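Progress report 2, humanoid reaching project
Jaxon Sandhu, Thenmozhi Kurup (advisor: Josée Dufour)
8th October

What we did since August. Short version: the two-arm policy trains now, the recovery part doesn't work yet.

Goal is the same as in the proposal. Robot stands at a piece of furniture, one hand stays on the top, the other goes to the front edge. We want to know if adding the head view to joint angles helps, or if joint angles alone get you most of the way. Cadi thinks joint angles alone. We'll see.

Data. 3,075 episodes recorded, teleoperated by Thenmozhi and me in turns. After filtering 2,074 left. Most of what got thrown out was bad time sync between the arms and the head camera — our fault, the logger was dropping frames and we didn't check for the first week. Fixed now. Script is in the Nilia folder, ask if you need it.
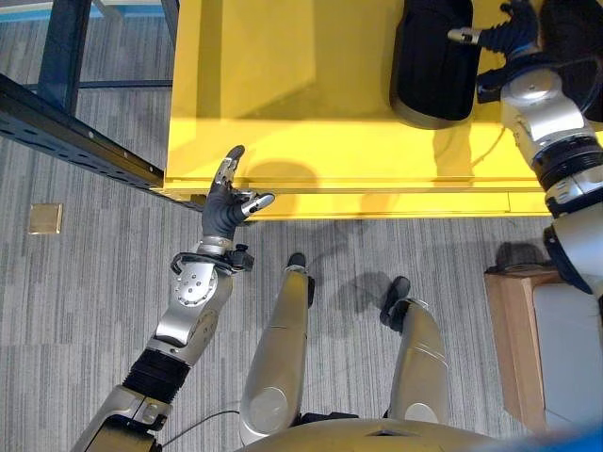

Fig. 1. Head view at the yellow cabinet. Right hand by the black object on top, left hand reaching toward the cabinet's edge.

Training. Two models, same size, same split. Model A gets joint angles only, model B gets joint angles plus head view. Six seeds each. B is better on held out episodes for every seed but the gap is smaller than we expected, and two of the A seeds come very close. Full table goes in the final report, Kendra is still rerunning one of the configs.

Shadows are a problem for B. When the hand gets close to a shiny surface the predicted contact point slides toward the shadow and not the edge. Tried brightness augmentation, helped a little. Random shadow overlays next.

Recovery. Nine trials where we nudged the left arm mid reach. Model A just carried on like nothing happend. Model B corrected in some of them but then overshot. Not enough trials to say anything yet.

To do before the final:
finish Kendra's rerun
shadow overlays
more recovery trials, with a fixed nudge this time — ours were by hand and all diferent
write up related work (Jaxon)
ask Josée about more robot time, we keep loosing the afternoon slot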